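The library hours, again

17 November 2022

So the Wotthorpe branch library is "expanding access." That was the wording on the flyer, and it was the wording again at Tuesday's meeting, where I sat on a folding chair for most of the evening to find out what it meant.

What it means is this. The branch is now open 43 hours a week with a librarian in the building. Under the plan it would be open longer on paper, but 16 of those hours would be unstaffed. You would swipe your card, the door would open, and you'd be on your own with the large print westerns. The city counts an hour with the lights on as an hour of service. I don't.

Councilman Aníbal Sequeira presented it. He is good at this. He had a slide with a rising line on it and he stayed on that slide for a long time. When Châu Mai asked what happens to the after-school homework table, which needs an adult at it, he said the program would be "reimagined." She asked if that meant moved, cut or kept. He said staff would be coming back with options in May. The schedule change would already be in place by then, so I'd like to know what the options are going to be options about.

There was a survey. There is always a survey. It asked, "Would you like your library to be open more hours?" and I am told the response was overwhelmingly positive. I bet it was. I'd have ticked yes too. It did not ask if you'd like fewer hours with somebody there who can help you print a benefits form, and I went back and read it twice to make sure I hadn't missed that.

Hậu Tiêu from the Kravets Street end spoke in favor, and to be fair he had a point. He works nights, he'd like to pick up his holds at seven in the morning, and the present hours do nothing for him. Fine. Give him his seven o'clock. I just can't see why it has to come out of the afternoons, and the budget sheet they handed out doesn't say. It has a line called "service alignment" and a number beside it, and the number isn't broken down.
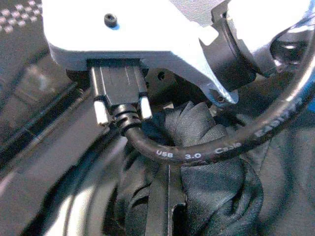 Black cable and connector, white housing.

Public comment was limited to 12 speakers at two minutes each. I was number 19 on the sheet, so you're getting my two minutes here instead. I wanted to ask for three weeks of door counts by the hour, before anyone votes. The branch has a counter over the entrance, so the numbers must be sitting somewhere. I put the request in writing the next morning and got an automatic reply.

The vote was put off to the next session. Quyên Đàm thinks that's a good sign. I think they wanted to go home. If you want to write in, send it to the clerk and keep it short, and ask for the breakdown of that budget line by name.

Share this post (9)
3 comments

Recent posts
Who voted for the Kravets Street meters?
Flornerness Park: the fence is still up
What "community input" got us last time
Reading the budget so you don't have to, part two

Contact | Copyright Bình Triệu | Back to top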